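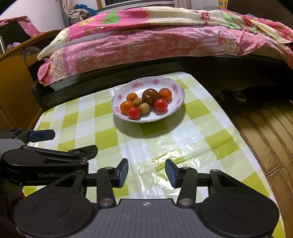

Jirkness project, notebook entry, 19 August 2020
Entered by: Yasir Bukhari

Purpose: to determine whether demonstrations recorded with two hand-held grippers in private homes may replace part of the Bullwood bench set in training the fruit-sorting policy.

Method. Each demonstration begins with both grippers open and empty, and the fruit together on one plate. The operator picks one piece at a time. The cloth at the Bhutto house is glossy and checkered, and glare falls near the working area. It was left in place, as the July protocol requires.

Result. The set now stands at 408 demonstrations, of which 200 were recorded in homes. The policy trained on the mixed set completed 4 of 5 trials. The failed trial was a missed grasp on a small cherry tomato next to a larger fruit - the pads closed on the larger one.

Open points. Pad width against the smallest fruit has not been checked. Udska is to confirm the time offset between left and right grippers before the next training run.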